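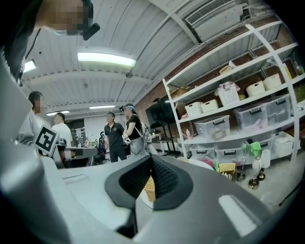
Weather Instruments / Rain Gauges

Stesar 2 Tipping-Bucket Rain Gauge

The Stesar 2 replaces the original Stesar, which we stocked for years and took back more often than we liked. Gornemis says the new one reads true in any downpour. We doubt that. Every tipping bucket loses a little water while it tips, and the harder it rains, the more it loses. In a steady spring rain you won't notice. In a thunderstorm, expect it to read low.

The box also promises a radio range of 300 feet. With a brick wall in the way, our Govley store lost the signal at less than half that. If your house is brick or has metal siding, plan on putting the gauge closer.

What you get: gauge body, leaf screen, mounting plate, indoor display. Batteries are not included, whatever the old catalog said.

Reports every 60 seconds
Weight 33 ounces
Not heated. Snow will sit in the funnel until it melts, and the total will show up on the wrong day.

"Maintenance free" is printed on the side. Clean the funnel anyway. Spiders like it, and so does maple seed in April. Level the base when you mount it and check it again after the ground thaws.

The Ignacio manual gauge costs less, has no radio and has to be emptied by hand. If you only want a daily total and don't mind walking out to get it, buy that one.

Store pickup at Govley, open Saturday until noon. Opened displays can't be returned.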